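Caderno da oficina, 19 de fevereiro de 2025

Dia de arrumação, finalmente! Andava há semanas a prometer que ia pôr ordem nas ferramentas e hoje, como a encomenda da Brunex só chega amanhã, não tive desculpa. Comecei pelas gavetas do armário Wumari (as de baixo, que emperram) e tirei de lá 53 chaves sextavadas, quase todas repetidas e a maior parte já redonda nas pontas. Guardei um jogo completo em milímetros e outro em polegadas, o resto foi para a caixa da sucata.

O Oskari Tikkanen passou por cá a meio da manhã à procura do paquímetro e acabou por ficar a ajudar-me com os parafusos. Separámos os M4 dos M5, que estavam todos misturados na mesma lata, e deitámos fora mais de 100 anilhas com ferrugem. Ele acha que devíamos ter caixinhas com tampa, eu prefiro os tabuleiros abertos porque vejo logo o que está a acabar. Ficou por decidir (como sempre!).

Depois passei para a mesa de madeira clara. Já tinha a superfície limpa com o pano e o produto da Trollora, que cheira a laranja e não deixa marcas, e fui juntando as coisas num canto para decidir o destino de cada uma. 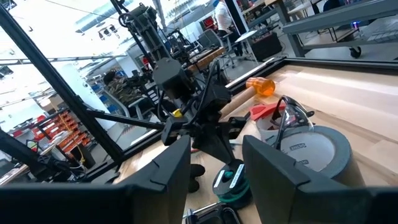
Canto da mesa a meio da triagem: maço de cabeça laranja, óculos de proteção, rolo de fita DUCK.

O maço vai para o painel da parede, gancho 39, ao lado dos martelos de bola. Gosto muito dele para encaixar perfis sem marcar o alumínio, mas a cabeça tem de ser apertada de vez em quando. Os óculos vão para a caixa à entrada, e por favor não os pousem em cima da fita, que depois ficam com cola nas hastes e sou eu que os esfrego com álcool! A fita cinzenta fica na prateleira do meio, com as outras fitas largas.

Falta o armário Tuominen, que nem abri. Tem lá dentro brocas, lixas, tubos de cola a meio e um saco de abraçadeiras que comprei duas vezes por não encontrar o primeiro. Pensei em despachá-lo depois do almoço, mas fiquei presa ao telefone com o fornecedor por causa das fresas e lá se foi a tarde.

Para amanhã:
comprar etiquetas (2 rolos, das brancas)
afiar os formões
perguntar ao Oskari onde pôs o paquímetro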